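Ploren Craft Table Guide
Section 6: Clearing and Setting Up the Tabletop
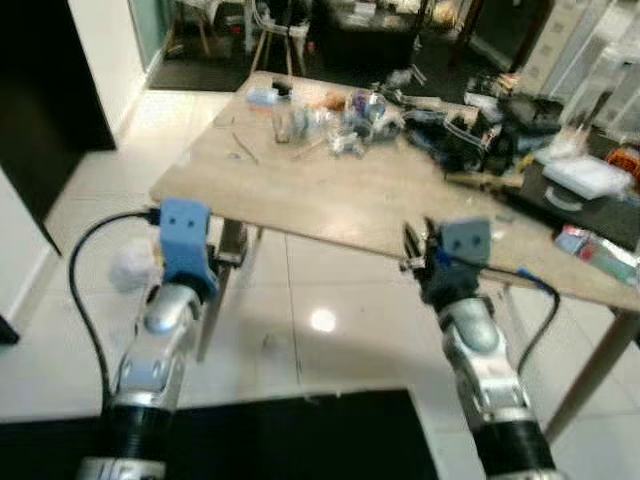

By now the table has been standing for a day or two, so it will have things on it. Tables do that. Set aside 12 minutes before each session, or longer if Sunday was busy.

1. Start at the far side, where clutter goes to retire. Bring everything forward and decide whether it belongs to this project, another project, or the trash.

2. Gather the glass jars and bottles into one group near the back. Clear glass lets you see what you have, which spares you labeling it and then ignoring the label.

3. Leave a hand's width between the jars and the edge.

CAUTION: Jars roll. Lids that "felt tight" come off on the way down. Close each one before you move it.

4. Put tweezers and other thin metal tools on the open wood in front of the jars, points facing away from you. They are nearly invisible in a heap and very easy to find with your palm.

5. Sort the black tools last. Untangle straps first, then lift out the hard parts. Pulling on the strap you want will bring you the other 6.

6. Return what you don't need to its case. If the case won't close, take something out. Do not sit on it.

NOTE: Halyna Kostiuk, who tested this section for us, suggests keeping small blue parts off the back corner. She lost 2 there in May and would like them back.

7. Wipe the top with a barely damp cloth, following the grain, and dry it right away.

8. Check that all the legs sit flat on the floor. If the table rocks, go back to Section 2 and tighten the bolts you skipped.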